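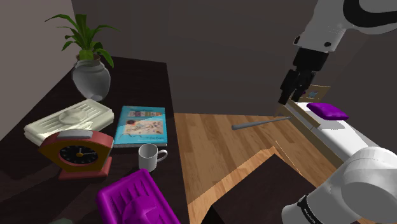
4.2 Does the bluffing matter?

Avton is sold as a game of lies. Each player holds a hidden trade, and the box promises "ruthless deception". We logged 108 games at the Ondwood club and found rather less ruthlessness than advertised.

Figure 3. A tabletop with household objects, a floor and a robot arm.

Players told the truth about their trade in most opening rounds, apparently from good manners. Those who did lie tended to pick the same trade, the Miller, so that one table had four Millers and no bread. Games lasted up to 20 turns, and late lies were believed more often than early ones - by then most people wanted their tea.

We then ran 300 games between scripted players in Plulance, with bluffing switched off. The spread of final scores hardly changed. The market deck decides far more than the talk does, a point the rulebook leaves players to discover alone. Section 4.3 repeats the test with the smaller deck.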